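Robot Learning Lab — Handout 4: Recording Demonstrations in Simulation
Kiver teaching cell, revised 14/10/2022

Reading before the session: the Omberg notes on action spaces, sections 1 and 2.

The policy you train in Handout 5 learns by copying. It sees pairs of camera views and arm commands, and it tries to produce the same commands when it sees similar views. Anything you do while recording goes into those pairs, including pauses, corrections and bad habits. Spend the time here.

1. The task

Pick up the cup and place it in one of the shelf compartments. The target compartment is given in the prompt at the start of each episode. The wooden box on the right is not a target. Leave it alone, but keep clear of it with the elbow.

Reset puts the cup down at a new spot on the table and opens both grippers. Wait for the arms to stop before you start recording. An episode that begins during a reset teaches the policy to drift.

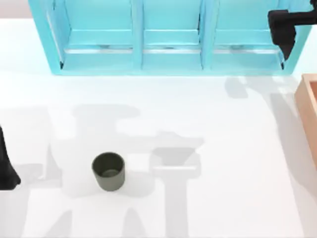

Each group starts from the shared Zoltuvine set, which holds 2,897 episodes. After removing failures and duplicates, 1,982 are left for training. Your own recordings are added to those. Read the success flag in the episode header and do not trust the file name.

2. Driving the arm

Use one arm per episode. Park the other one outside the working area — its joint values are still logged, and if it twitches the policy will learn to twitch too.

Approach from above, slow down near the cup, close, and hold still for a moment before lifting. If you miss, open the gripper fully and try again in the same episode. Recoveries of this kind are useful. Keep them in the set and tag them "retry".

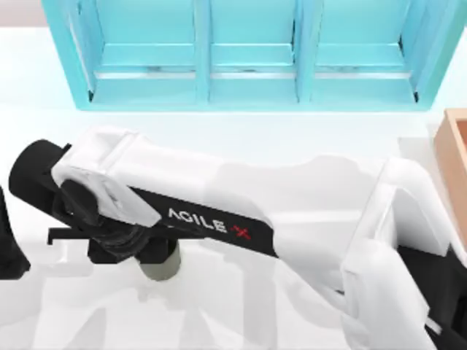 Figure 2. Gripper closed on the grey cylinder, just above the tabletop.

3. Camera views

Every episode stores more than one view. The overhead view gives the layout of the table. Closer views help with the last part of a motion, but they lose the rest of the table. Look through all of them before you accept an episode. A placement that looks fine from above may be resting on a divider.

Do not crop or recolor anything. The loader resizes the views itself, and the shadows must stay in.
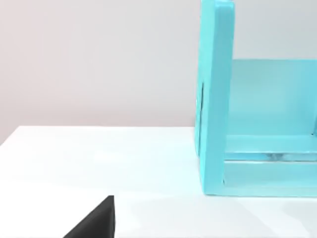 Figure 3. Left end of the shelf at close range, with one gripper finger at the bottom.

4. Checking and handing in

Replay each episode in Shakya from the saved commands. If the replay ends somewhere other than the recording did, the time stamps are off and the episode has to go. Episode 859 in the shared set has this fault and was left in on purpose. Find the step where the replay first departs from the recording and note it in your log.

Vary the cup position and the target compartment across your recordings. Ten episodes from one spot add very little.

Hand in the episode folder, the log, and a short paragraph on which episodes you threw out and why. Handout 5 uses the same folder layout, so do not rename anything after you submit.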